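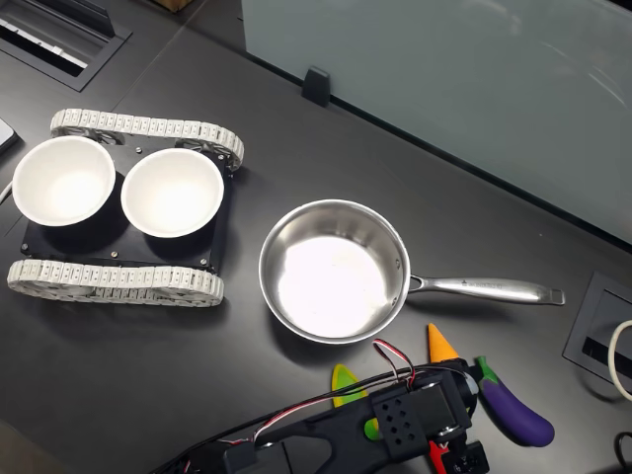
*A saucepan, two white bowls and toy vegetables on a grey tabletop.*

## Toy kitchen library opens for loans in Pralham

A lending collection of play kitchen sets has opened to families and childminders in Pralham, with 148 boxes ready to borrow.

The Drerinel Play Library has lent out puzzles and building bricks from its room on Shevchuk Street for several years. Cooking sets were added after a survey of members last May, in which 167 households replied. Play food came top of the list of things parents wanted to borrow, ahead of dressing-up clothes and train track.

Each box holds a pan, bowls and a bag of toy vegetables. Many of the pans and bowls are ordinary kitchen pieces in small sizes, bought from household shops or given by members. The toy food was bought new. Aubergines and carrots are in most of the bags, and the remaining contents vary from box to box. A card inside the lid lists what should be there when the box comes back.

Boxes go out for 2 weeks at a time and can be renewed once if no one else has asked for them. Members pay nothing beyond the yearly fee. Childminders and nurseries may take up to four boxes on one ticket — parents are limited to one, at least until the spring.

The library has also put together a larger set for groups, called Plarkero, which comes with a folding play counter and a booklet of 46 games. Most of the games are for children aged three to six. They include sorting vegetables by colour, laying out bowls for a pretend meal and "soup of the day", in which children take turns to choose what goes into the pan. The set has to be booked in advance and collected by car, as the counter does not fit on the bus.

Borrowers are asked to wash the bowls and pans by hand before returning them. Toy food should be wiped with a damp cloth and left to dry before it goes back in the bag. Lost vegetables will not be charged for, but the library would like to be told so that the card can be changed.

The small sets can be looked at in the room before borrowing, and children are welcome to try them at the tables. Pushchairs can be left in the side passage. Donations of small saucepans and plain bowls are still being accepted — pans with loose handles cannot be used, nor can anything chipped.

Returns can be made at the desk during opening hours. The outside drop box is for books and puzzles only.

*Posted 1/20/18*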